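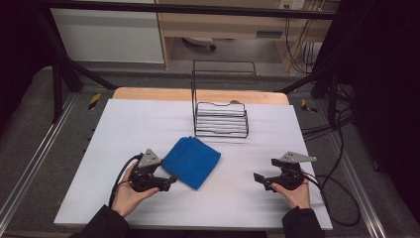 Towels, racks and drying boards – your questions

How do I fold the small towels?
Half, half again, then tuck the loose edge under. Roughly square is fine. We don't iron them and you shouldn't either.

Do colours matter?
Blue is kitchen. White is bathroom. Wash the blues on their own the first three times, they shed everywhere and the dye does run a bit.

My towel came out stiff
Too much powder. Half the dose, no softener, good shake before it goes on the line. If its still like cardboard run it once with nothing in the drawer.

Can I put a wet rack straight on the table?
Please don't. Bare wood marks. Put a board down first – the big Plasteo one covers most of a standard table and wipes clean. Smaller Flerka board is fine for a side table.

What do I clean the board with?
Warm water, drop of washing up liquid, soft cloth. No scourers. Streaks are usually soap left behind, go over it again with plain water.

The wire rack has started to rust
Usually where the coating has chipped. Dry it after use. We can't recoat them, sorry, but Maddocks still sell the black one, order code 2372.

How many towels in a pack?
3 in the small pack. For bigger amounts ring us, extension 131.

Can I return a towel I've washed?
Only if theres a fault in the stitching. Keep the label on till you're sure.

When do you send orders out?
In by noon Friday, goes the same day. After that it's the next week. February is slow as we do the stock check then.

Is Hivus the same company?
No. They did our old bath mats, we stopped selling those.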